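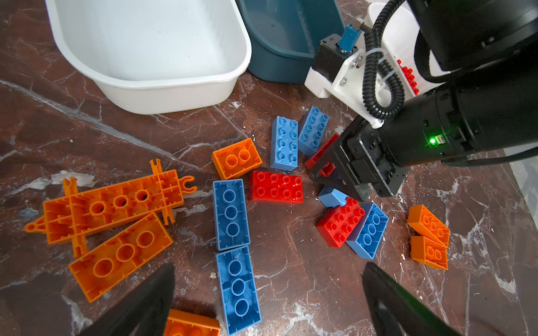
Visit report: Ardeleanu stone works, Drustel

The group visited the Ardeleanu works on February 21, 2020. Alžběta Hrubý arranged the date with the plant office in December, and Tincuța Nedelcu met us at the weighbridge. Also present were Silviu Vasiliu, Ulla Boström and the undersigned. The works buys block from outside quarries and sells finished slab, tops and floor tile. No stone is extracted on the site.

Block yard

Blocks arrive by truck and are set down on timber bearers under a traveling crane. Each block carries a painted number on two faces and an arrow for the bed direction. The arrow matters most for the veined marbles. A block sawn across the bed gives a cloudy, broken pattern, and one sawn along it gives long running veins. Customers order by pattern, so a block turned the wrong way in the yard can be sawn correctly and still be unsalable.

Incoming blocks are washed and left to stand before inspection. Mrs. Nedelcu pointed out two with open cracks through one corner. These had been marked in yellow and would be trimmed to a smaller size on the single-wire saw. Blocks with cracks through the middle are wrapped in mesh and resin first, or sent back if the supplier will take them.

Sawing

The main saw is a gang saw with 80 diamond blades, installed second-hand. The blades are tensioned hydraulically and swing in a straight line. On the day of the visit it was cutting a pale limestone, with the feed set at the low end of its range. The operator checks blade tension at the start of each shift and again after the first hour, when the steel has settled.

Water is the larger concern. The saw hall, the edge line and the polishing line all drain to one settling plant, a steel silo with a filter press behind it. Flocculant is dosed at the inlet. The cake from the press drops into a skip and goes to a brick plant in Delance as filler. Clear water returns to the saws. Mr. Vasiliu asked about hardness build-up in the closed circuit and was told that the spray nozzles are taken out and soaked in acid on a schedule, with a small quantity of fresh water added daily. He thought the interval long. I have no opinion.

Resin and polishing

Slabs of colored marble are dried in an oven, spread with epoxy on the face and backed with glass mesh. The brown and red stones need this more than the whites. Their white veins are calcite that filled old fractures, and a slab tends to part along them when it is lifted. After curing, the slab passes under the polishing heads in order of grit, coarse to fine, and the surplus resin is ground away in the first few heads. What remains sits in the fissures and pits.

Gloss is measured with a hand meter, and the house minimum is 75 units. Readings are taken at the corners and the center of each slab and written on the back in wax crayon. Ms. Boström noted that a white vein and the brown ground beside it may read differently on the same slab, the two being of different grain. The works accepts this and averages the readings. Slabs below the minimum go round again through the last four heads.

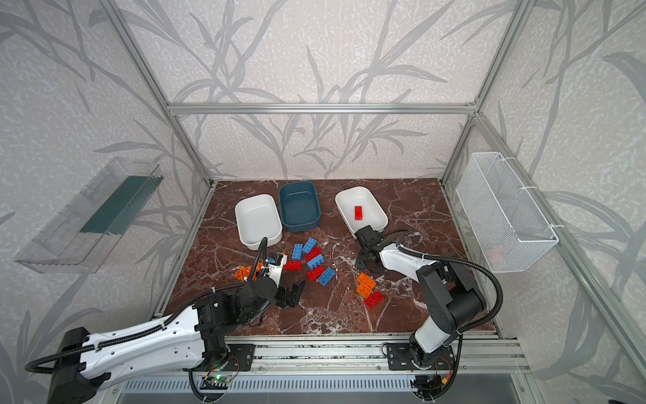 Brown-and-red marble with white veining, polished finish.

Tops and edges

Finished slab is laid out under lamps and templates are placed by eye. Mrs. Nedelcu prefers to put heavy veins across the short dimension of a top and away from any cutout. Polished marble used as a working surface will etch if vinegar or lemon juice is left on it, whatever sealer has been applied. Sealer slows staining by oil and coffee and has no effect on acid. For kitchens the works recommends a honed finish, and most buyers choose polished anyway.

Edges are run on a Presley edging machine. Straight and half-round profiles are standard. Anything more elaborate is finished by hand in a separate room, where two men were working on a stair nosing. Dust extraction in that room was good. Noise was not measured.

Stock and output

The slab store holds 3440 slabs when full, on A-frames, sorted by stone and thickness. We were shown bundle 203, a red-brown stone in book-matched pairs, kept back for a hotel lobby. The match was accurate except at one end, where a vein had shifted between adjacent cuts.

Remarks

Signage between the saw hall and the store is poor, and the pedestrian line disappears for several meters behind the filter press. Ear protection was issued at the gate. Visitors should bring their own boots; the loan pairs run small.

Nayeli Chambi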